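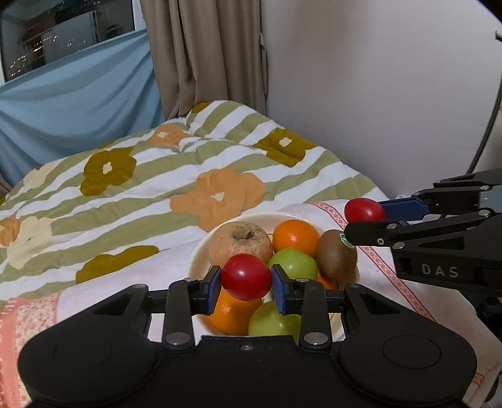
December 28, 2024

Day 2 of the trial and I have become a person who handles fruit in bed for work. Mother would be proud, or would at least ask about the duvet.

The grippers came from Pluvbridge by way of Štěpánka Machala, who wants a review by February and has promised not to read it over my shoulder. They are a pair, one for each hand, black, with blue finger pads. The pitch is that you do chores with them, they record how you did it, and later a robot learns from your example. I hope the robot is forgiving. My example tonight included swearing at an orange.

Cherry tomatoes, though. I'll give them cherry tomatoes. The manual says to start with "rigid objects of moderate size" and I went directly to the smallest, shiniest thing in the kitchen, one for each hand, over the white bowl with the apples and the kiwi. The pads have enough give that you can feel yourself about to make sauce and back off. I made sauce once. The towel took it well enough.

The apples are another matter. The old wrinkled one is easy, it has grip, like most of us past a certain age. The green ones are slick and want to turn, and you end up chasing them along the side of the bowl like a man trying to catch soap. The kiwi is the best-behaved fruit I have ever met. I would recommend the whole kit to anyone who deals mainly in kiwis.

Complaints so far, before I forget and get polite. My thumbs ache after 15 minutes. The bodies are wide, and when both hands go for the same bowl they bump like shopping carts. The app lost 13 takes out of the afternoon's work and then congratulated me on my progress. And the price is 328 a month for the pair, which Štěpánka calls introductory in a voice that made me want to sit down.

Lalit Kashyap phoned at supper. He tried the Mullo set last year and says the fingers on those were so stiff he cracked an egg by thinking about it, so maybe I'm spoiled. He also asked why I don't work at a table. I told him the table is full of boxes – the Pluvbridge packaging alone could house a family – and the bed is the right height if you kneel, and he was quiet for a while.

Tomorrow it's the folding tasks, pillowcases first. Must charge both units tonight, and write to support about the lost takes while I'm still cross. Ate one of the tomatoes. Fine. A bit warm.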